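Session 4 Handout: Holders, Rails and the Burger Station
Build Night Robotics, Gremik Shared Workshop
February 2026

Welcome back, everyone, and a special hello to those of you who missed the last session and are catching up from the sheet. Tonight we leave the arm alone for the most part and spend our time on what sits in front of it. I know the arm is the fun bit (I would happily drive it all evening myself), but after 23 evenings of building these stations I have come to believe that most of our trouble gets solved on the tabletop, with clear plastic and patience.

1. Why we stand the food on edge

A bun lying flat on a table is a miserable thing for two fingers to pick up. The fingers have to go down beside it and squeeze, and a soft bun gives way before it lifts. Stand the same bun on edge and there is a face on each side to press against, and the fingers can come straight down from above. The same goes for patties and tomato slices. Our holders are there to keep a piece upright and to put the next one in nearly the same spot, and they need to do very little else.

Lettuce and cabbage are another matter. Shredded greens won't stand for anybody, so they live in an open container on the tray, and we'll talk about pinching from a pile in the session after this one.

2. Laying out the station

The tray goes in the middle, lengthwise, with a long clear rail standing along each side of it. The holders run outward from there, two to a side, and a thin rod ties their outer ends together. Please look at where the rods sit before you take anything apart - they are easy to bump, and a holder that has shifted a little will look perfectly fine to you and be quite wrong to the arm. 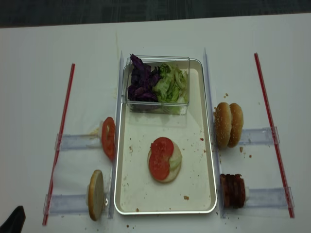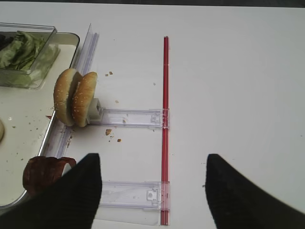
Fig. 2. The burger station from two viewpoints: the whole layout first, then the sesame bun side up close, with the gripper fingers open.

3. Things to check at your own bench

Slide each holder by hand and feel for play at the rod. A snug fit is what we want, though you should still be able to lift it off for washing.

Look at the crumbs. They travel, and a big one under a holder will tip it. Brush the table between runs and wipe the tray rim while you're at it.

Open the fingers over a holder and stop there. Is there room on both sides? If one finger is closer, move the start point and leave the holder where it is.

4. For next time

Please write down your pick points for all four holders and save them under your team name, Julletti or Skenetti. The spare plastic strips are in drawer 2, and I'd ask you to cut the short offcuts first - we do go through an awful lot of it! Bring an apron if you have one, and eat beforehand, as the bench food stays on the bench.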